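The Sorting Bench

When Druststead bought the packing shed at Ollham, they kept everyone on for the first year. That was in the contract and they stuck to it. Úna Mac an tSaoi had been there long enough to have worked under two other owners, so she waited to see what would happen in the second year.

What happened was the arms. Three of them came on the back of a truck from Ultholm and were bolted down where the hand-packing line used to be. They did cartons. A carton is the same every time, and the arms were good at cartons from the first morning. By the end of the week the people who had done cartons were doing other things, and by the end of the month two of them had left.

Úna did mixed smalls. Mixed smalls was everything that came back in the returns bins: caps, lids, pods, spacers, clips, whatever a customer had tipped into a bag and posted. It had to be picked apart and put into trays by kind. She could do a bin without looking at it much. The arms couldn't do it at all. They'd go in and come up with nothing, or with four things at once, or they'd push the bin off the bench.

"They need to be shown," Gilles Besnard told her. He was the site manager and had come from head office. He ate his lunch in the tearoom with everyone else, which people had been suspicious of at first and had then stopped noticing.

"Shown by who?"

"By somebody who knows how."

She asked what it paid. It paid the same, plus an allowance. She asked what happened to mixed smalls when the showing was finished, and he said he didn't know, and that he'd tell her when he did. She wrote that down when she got home, with the date, 26th February, on the back of an envelope from the power company. She put the envelope in the drawer with the batteries.

They set her up at the far end of the building, past the cold store, where the old owners had held their Christmas party. The floor was carpeted down there. It was strange to work on carpet. A young bloke called Montoya ran the computer side. Everybody used his surname, and he answered to it.

The job was to pick things up with the grippers instead of her fingers. There was one for each hand, with a cable coming off the back, and they were heavier than they looked. Each time she picked a thing up and put it where it belonged, that was one go. Montoya wanted 200 goes a shift. On her first day she managed 60, and her wrists ached so much she drove home with her forearms resting on the wheel.

"You're going too fast," Montoya said the next morning.

"You said I was going too slow."

"Too slow overall. Too fast each time. It can't follow you. You've got the thing before you've got there, if that makes sense."

It did make sense. She had never thought about how she picked up a lid. Now she had to come at it from the side, close on it, lift it clear, wait, and carry it across. If she dropped one she was meant to leave the drop in and pick it up again. Montoya said the drops were useful. She had been told off for drops for most of her working life, and it took her a few shifts to stop saying sorry to the bench.

The yellow lids were the worst. They were flat and lay on top of each other, and if one was standing up in the pile it would slide down as soon as you touched its neighbour. The white pods were easier because there was more to get hold of. She learned to take the lids by the rim and to tip them a bit on the way out.
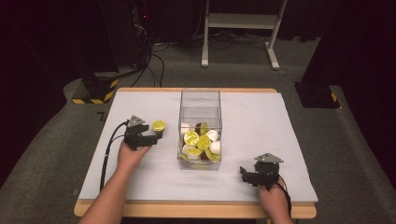

She got to 200 in the third week. After that it was only work. She listened to the radio through one ear until Montoya said that was fine, and then she listened through both.

People from the floor came down to have a look. Some of them were friendly about it. Rhonda from dispatch stood with her arms folded and watched her shift a dozen lids.

"You know what you're doing, don't you?" Rhonda said.

"Picking up lids."

"You know what I mean."

Úna said she did know. She said that if she'd turned it down they would have asked Rhonda, and Rhonda had a mortgage and would have said yes. Rhonda thought about that and went back to dispatch. They still sat together at lunch, though for a few days they talked about the football and nothing else.

In the tenth week Montoya wheeled one of the arms down and let it try. He put a tub of lids in front of it and they both stood back. The arm came at the pile from the side. It closed on a rim, tipped the lid a little on the way out, waited, and carried it across.

"That's you," Montoya said.

She could see that it was. The little wait was hers. It picked out another two, missed one, and went back for it.

Gilles called her in the week after. He shut the door, and she sat down before he asked her to. Mixed smalls would go over to the arms at the end of the quarter. Ultholm was getting a bench like hers, for a different range of parts, and they wanted someone to start it up and train four others. It was an hour's drive each way. There was a fuel card.

"And after the four others?" she said.

"I don't know," he said. "I told you I'd say when I knew, and I don't."

She asked for the weekend to think about it. On her way out she stopped at Montoya's desk to sign off the count. Her total was on the screen, 1161 for the week. She signed it and went to find her keys.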